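I finally finished *Whiteley* last night, all 19 episodes, and I have feelings! If you missed it, it's the sitcom about two sisters who inherit a failing ferry company and have no idea how boats work. My cousin had been pushing it on me since September, and I kept saying I'd get to it after one more rewatch of something comfy.

The first three episodes are slow. I almost quit during the one with the life jackets — way too much shouting. But then Aunt Pandent shows up with her ledger and the whole thing wakes up.

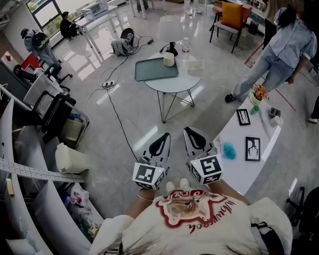

Magdalini Moschos wrote in to say I'm being unfair to the early episodes, and that the life jacket fight is what makes the harbor hearing so painful later on. She's watched the whole run twice, so okay, fair enough, I'll give episode two another shot (maybe not three).

What I really love is how small the stakes stay. There's a whole plot over 80 dollars in the tip jar, and I was more nervous about that than about any murder show this year.

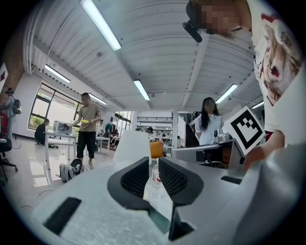

The finale is where I get grumpy. Dana Ternier leaves on the morning boat, her sister doesn't wave, and then we get a song over the credits that sounds like a bank commercial. I wanted one more scene in the ticket office! Anyway, I started the Elleck Island Christmas special on Tuesday and fell asleep halfway through, so no spoilers in the comments please.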